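I've kept a page-a-day notebook since January, mostly about what we eat and what it costs. Aleksandra Wieczorek got me started. She gave me a spare Gourlay notebook and told me to write down dinner every night, even if dinner was toast.

The first month was dull reading. Pasta, pasta, soup, pasta. By the second I could see that I was buying herbs every week and throwing most of them out. I also found I had paid for ketchup twice in one shop - there was already plenty at home.

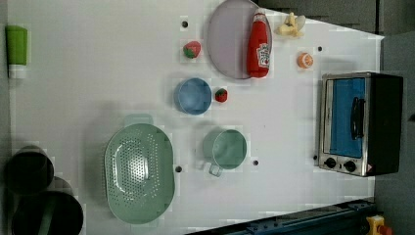 ## What changed

I stopped doing one big shop and went to two small ones. The Holanora market is a short walk away and opens at 8 in the morning, so I go before work. The total for last month came to 728, down by 80 from the month before. Some of that is just not walking past the bakery aisle.

Niall Rennie asked if I plan meals now. Not really. I pick up to 3 dinners and leave the other nights open. Fruit is the one thing I buy without a list.
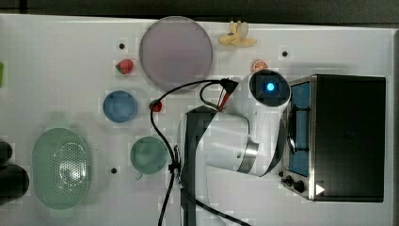
The open nights are usually eggs, or whatever is left from the night before. Réka Vass sent me her bean soup recipe and it has turned up in the notebook more than anything else. She uses smoked paprika and a bay leaf. I leave out the bay leaf.

I have a few blank pages left and will need a new notebook soon, probably the same kind.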